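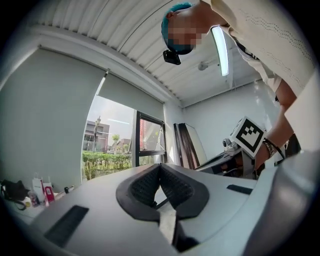

*Overhead lighting and white ribbed ceiling, second-floor workroom, Skireck Building.*

### Workroom at Skireck Building Returns to Regular Hours

June 4, 2019

The Facilities Office is pleased to report that the second-floor workroom in the Skireck Building is again open to all departments. The room was closed for part of May while the ceiling was cleaned and repainted and the overhead lights were serviced.

Staff who use the room for close work at the tables had asked for better light. In all, 67 tubes were replaced on the second floor, and the wiring to the workroom fixtures was inspected. The walls were repainted white to match the ceiling. Some 250 square feet of shelving was taken down during the painting and has been put back in its former place.

Departments are asked to observe the following:

- Reserve the room through the Evisell calendar at least one working day ahead.
- Do not hang signs, cords or decorations from the ceiling or the light fixtures.
- Turn off the lights when the last person leaves.
- Return chairs and tables to the wall after use.

A flickering or failed light should be reported to Orestis Margaritis in the Facilities Office, extension 531. Please give the room number and the position of the fixture. The storage room next door, Room 93, will be painted next and remains closed until further notice. Materials needed from it may be requested at the same extension.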